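Skutdale Shared Workspace: equipment planning, progress report to the Vasum Fund
Period covered: up to the end of April
Prepared by: Vasilică Dumitrescu

1. Where we are

The planning grant pays for us to work out what robot equipment the Skutdale site needs before we ask for money to buy it. The list of candidate items is finished and has been costed. Two suppliers, Mihăilă and Kovovach, have sent written quotes for the arm and gripper package. We have placed no orders and will not do so until you have agreed the split set out in section 3.

Trials at floor level have gone on alongside the costing. They are meant to tell us which gripper to buy and how much cable and mounting hardware to allow for. The work so far has been with plastic bases, loose cables and small parts laid out on carpet.
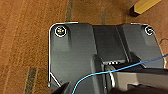 Figure 1. Grey plastic base on carpet with a blue cable across it, from the wrist camera.

Both quotes include a wrist camera as standard. Kovovach lists the spare gripper fingers separately and Mihăilă includes one set. We have asked each of them to quote again with two sets, so that the totals can be compared line by line. Mihăilă has replied. Kovovach has asked for more time.

2. Space and power

The first plan assumed a separate room. The rent would have used up most of the equipment money, so we now propose to keep the work in the open-plan area and buy furniture and storage that can be moved. The games tables would stay. The floor plan sent with our last report still stands, apart from the position of the charging point, which should go closer to the desks. An electrician has still to confirm the number of sockets.

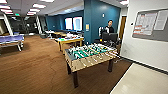
Figure 2. Open-plan area with the foosball table, desks and wall screens.

Floor covering needs a decision. The main area has a brown wood-look floor, and the trials in section 1 were on carpet. A mobile base would have to cope with both, and neither supplier has given us a figure for the height of edge it can cross. We have asked for this in writing.

3. Budget

Spare fingers and cables: 1,000
Mounting hardware and storage: 2,000
Arm and gripper package: as quoted, see attached sheets

The first two lines are firm. We ask that they be released ahead of the third, as the parts fit either supplier's package and delivery is quoted at 4 weeks.

4. Still to do

Receive the revised Kovovach quote.
Get the socket count and a price for moving the charging point.
Agree who holds the service contract after the first year.

The choice of supplier will come to you with the next report.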